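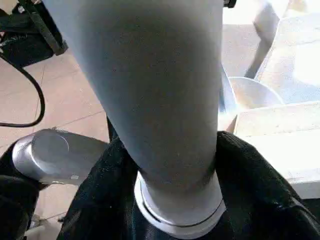
Peltia 조립 작업 데이터 카드

개요

Peltia는 공유 작업장에 설치한 양팔 로봇으로 플라스틱 조립품을 다루는 과정을 기록한 데이터 모음이다. 본 문서는 자료의 구성, 수집 환경, 기록 규칙 및 이용 시 유의사항을 기술한다. 수집과 관리는 Fluler 공동작업장의 Sorkach 제작반이 담당하며, 자료는 5월에 수집되었다.

자료 구성

본 배포본은 총 54개의 에피소드로 이루어진다. 이 가운데 43개는 학습용으로 분류하였고, 나머지는 검증용으로 별도 보관한다. 에피소드 하나의 길이는 약 20초이며, 작업 단위가 끝나는 시점에서 분할하였다. 각 에피소드 폴더에는 다음 항목이 포함된다.

머리 시점 영상
좌우 손목 시점 영상
양팔의 관절 각도 및 그리퍼 개폐값
작업 단계 표기 파일
작업자 비고(해당하는 경우)

영상과 관절값은 동일한 기준 시각으로 정렬되어 있다. 정렬에 실패한 구간은 삭제하지 않고 표기 파일에 결측으로 기록하였다. 손목 시점 영상에서는 팔의 링크가 화면의 상당 부분을 가리는 구간이 있으므로, 물체 위치를 추정할 때에는 머리 시점 영상을 함께 사용할 것을 권장한다.

수집 환경

로봇은 은색 팔 2개로 구성되며, 작업대 앞쪽에서 작업 영역으로 진입한다. 작업대에는 광택이 있는 검은색 천을 덮었다. 천의 주름과 반사광은 보정하지 않았다. 바닥은 베이지색 타일이며, 작업대 너머의 흰색 장이 배경에 포함된다. 조명 조건은 에피소드마다 다를 수 있고, 노출이 과다한 영역도 원본 그대로 제공한다.

제어 프로그램은 제작반이 자체 관리하는 Hedegaard를 사용하였다. 모든 동작은 원격 조작으로 수행하였으며, 자율 동작 구간은 포함되어 있지 않다.

작업 대상

주요 대상은 흰색 성형 플라스틱 받침과 수직 파이프이다. 파이프는 받침 모서리의 원형 소켓에 세운다. 표기 파일에서는 왼팔의 역할을 '받침', 오른팔의 역할을 '파이프'로 구분한다. 한쪽이 좁고 반대쪽 끝이 벌어진 흰색 관은 대기 부품으로 분류하며, 검은색 천 위에 놓인 상태로 기록될 수 있다.

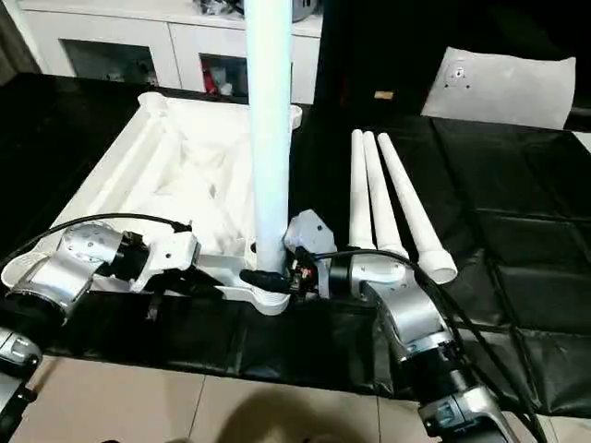

작업 단계 표기

표기는 접근, 접촉, 정렬, 삽입, 이탈의 순서를 따른다. 그리퍼가 부품에 닿은 첫 프레임을 접촉의 시작으로 본다. 정렬과 삽입의 경계가 분명하지 않은 경우에는 정렬로 표기하고 비고란에 사유를 남긴다. 접촉만 확인되고 파지 여부를 판단할 수 없는 프레임에는 파지 값을 부여하지 않는다.

성공 여부는 에피소드의 마지막 상태를 기준으로 판정하였다. 중간에 부품을 놓쳤다가 다시 작업한 경우도 제외하지 않았다.

알려진 제한

긴 파이프의 상단은 머리 시점의 촬영 범위를 벗어날 수 있다. 기울기를 산출할 때에는 영상에 나타난 구간만을 사용하여야 한다.
검은색 케이블과 검은색 천의 경계가 불분명하여 자동 분할 결과에 오류가 발생할 수 있다.
힘 및 토크 측정값은 제공하지 않는다.
단일 장소에서 수집한 자료이므로 다른 작업장에 대한 일반화 성능은 검증되지 않았다.

이용 조건

본 자료는 비영리 연구 및 교육 목적으로 이용할 수 있다. 재배포 시에는 본 문서를 함께 포함하고, 표기 파일을 수정한 경우 그 내용을 변경 기록에 명시하여야 한다. 수집된 동작을 실제 장비에서 재생하려는 이용자는 관절 범위와 속도 제한을 해당 장비에 맞게 다시 설정하여야 한다. 오류 신고는 에피소드 번호와 해당 구간의 시각을 기재하여 저장소의 이슈 목록에 등록한다.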